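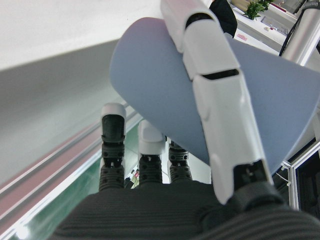

Light blue sheet, thin and matte, with a good easy curve to it

Staltudine Belt and Desk Set (pre-owned)
Item 1072
Sold by Farwood Used Equipment

If you've been getting by with a folding table and a stack of boxes, you'll know how much of the day goes into carrying things from one end of the room to the other. This set is a nice way out of that. You get a long green belt for moving goods along, a desk for the paperwork and the screen, and a pack of sheets to lay between pieces so that painted or polished faces don't rub. We're selling it all together and we'd love it to stay that way!

The belt
Dark green, with a bit of a gloss to it still, and an aluminum rail down each side. It has been used, and we won't pretend otherwise – there are pale scuffs and streaks on the surface, and scratches too, and under bright ceiling lights you'll notice them more than you would at home in a dimmer shop. None of it bothers us, but do look closely before you make up your mind, and come by and run your hand over it if you live near enough. Wipe it with a soft cloth and a little mild soap. Please don't use a scouring pad, however tempting it gets on a Friday.
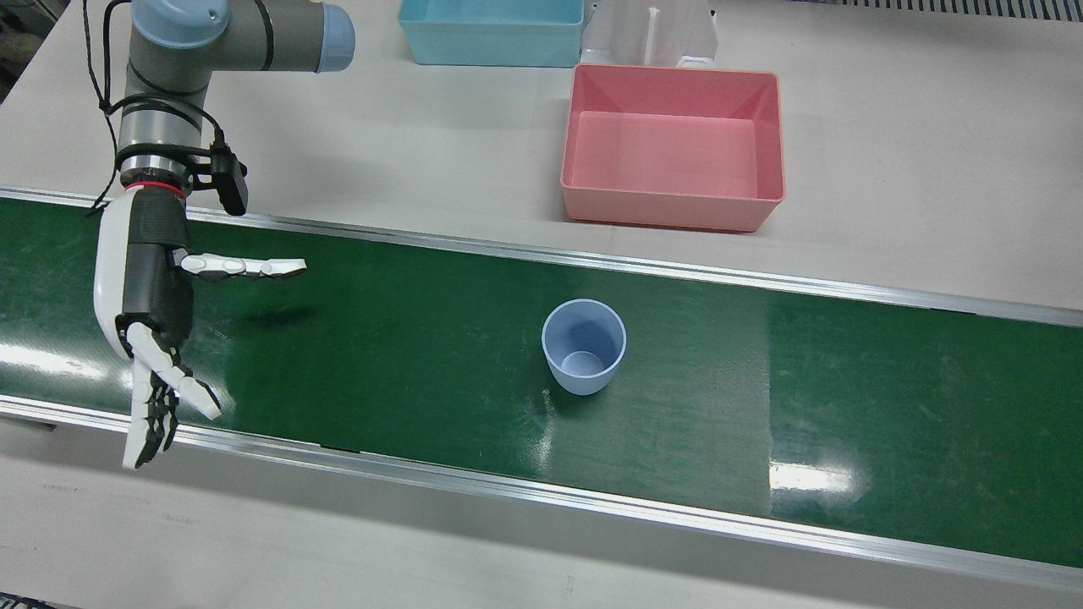 The desk end
We're fond of this part. The monitor sits on a thick black pole arm, so the space underneath stays free for a mouse, a keyboard and (let's be realistic) a mug or two. There's a small bracket with a cable clip on the back of the monitor, and metal shelving stands behind the desk for spare cables and whatever else you can't quite bring yourself to throw out.
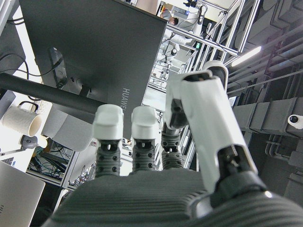
Monitor on its arm, with the shelving behind

What's included
Green belt with both rails
Desk
Monitor arm
Metal shelving unit
10 light blue sheets

What isn't included
Monitor, laptop, keyboard, mouse, cups and cables. If you need a desk to go with a second set, have a look at our Dobre range, or ask about the Ultora, which is a little narrower and suits a back room nicely.

Holding and pickup
A deposit of $200 holds the set for 30 days and comes off the price when you collect. Bring a second pair of hands and a van with a long floor, as the belt is the awkward piece. Ivar Ekström handles pickups and is glad to talk through doorways, corners and stairs with you beforehand.

Listing updated Wed 16 November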